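Floltano Bench Arm — Build FAQ

Maintained by Zlata Derkach, Bralley shared workshop. Last revised Sunday, September 6, 2026.

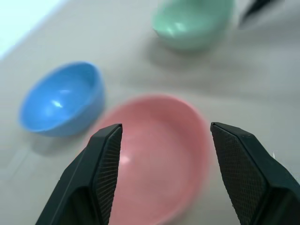
Which objects do you use for stacking?

Three bowls: pink, blue and mint green. Any smooth bowl will do if the open fingers can straddle the rim.

Why textured pads?

Plain pads slipped on glossy rims. The crosshatched version holds at a lower closing force. Print files are in the Fletora folder, revision 17.

Where does the wrist camera go?

On the gripper side of the last joint, angled so both fingertips stay in view when open. Re-run calibration after any change to the bracket — even a retightened screw.

The near bowl is blurred. Is the lens faulty?

No. Focus is fixed for the tabletop, and anything between the fingers will be soft. Leave it alone.

Bright areas at the table edge wash out. Can I fix that?

Lock exposure at 700 in the config file. Auto exposure drifts as the arm moves.

The arm stops with error 1503.

Joint limit reached. Jog back by hand, then home. If it repeats, check the cable clip at the elbow.

Who approves changes to the wiring?

Jianhua Song or Yufang Yao. Post a diagram first.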